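Why I changed my mind about the job (a little)

So a few of you asked how things are going at Humphreys since the robots got announced, and I have been putting off writing this because my opinion kept changing every week. It has settled down enough now that I can get it onto the page.

Quick recap for anyone new. I spent six years on the kitting line, packing travel sets and hotel sets. Small boxes, small stuff, all day long. Then in August we had the big meeting where they told us two of the packing stations were going to be automated with a system from Zultach, and that anybody who wanted to could move over to the training side. I went home that night and told my sister I gave it a year before I was out of a job. She told me to put my name down for the training side before somebody else did, and I did, mostly out of spite.

What I do now is handle things with a pair of grippers so the software people have something to learn from. Toothpaste, toothbrushes, the same kind of stuff I used to put in boxes with my bare hands! It sounds easy. My first day I was so slow I wanted to cry. You lose all the feeling in your fingertips, basically, and you find out how much of your old job was in your fingertips. A tube wants to roll. A toothbrush wants to spin. I used to do that without looking while talking about somebody's wedding.

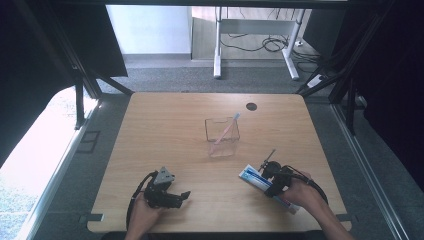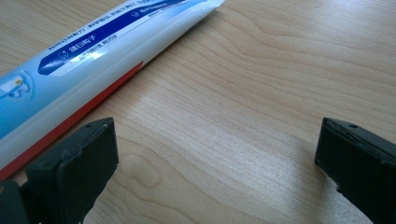

Will the people on the packing line lose their jobs over this?

At our site the plan is to move people to other work when a station goes automatic, and so far that is how it has gone, but the promise only covers the stations announced in August and I can't tell you what comes after those.

I know that's not the cheery answer. My friends on the line ask me every single lunch break and I tell them the same thing. A couple of them are still a bit cool with me (I get it, I would have been too), and one has now asked me how to sign up, so we'll see.

The good part, and I didn't expect this, is that they listen to us. I mean the Zultach folks sit down with us and ask why we do a thing a certain way. I got to explain that you never grab a full tube in the middle if you can help it, and there was a guy writing it down like I was a professor. Six years on that line and I don't think anyone ever wrote down a thing I said! My wrists are better too. On the line I'd do 1,000 kits on a heavy day and go to bed with a bag of frozen peas on each arm. Now a good shift is nearly 100 clean runs, with breaks, and I can open my own jars at dinner.

The part I don't like is the quiet. The line was loud and we yelled over it and I knew everybody's business. In the training room it's mostly me and my own head, doing the same move again and trying to do it a little neater. I've gone through every podcast I own. Also the pay bump is smaller than people think, so please stop telling me I'm rich now.

The other thing that bugs me is how the company talks about it. The newsletter called us "automation partners," and I would like to know who came up with that. I'm a packer who got taught something new. They also did a whole page on the rollout at the Endulside warehouse and didn't talk to one person who works there. If you're going to write about what changes for people, go ask the people.

Anyway, I'm signed on through spring and then we get a review. I asked for more variety in what we handle and for a radio in the room. They said they'd look into the radio.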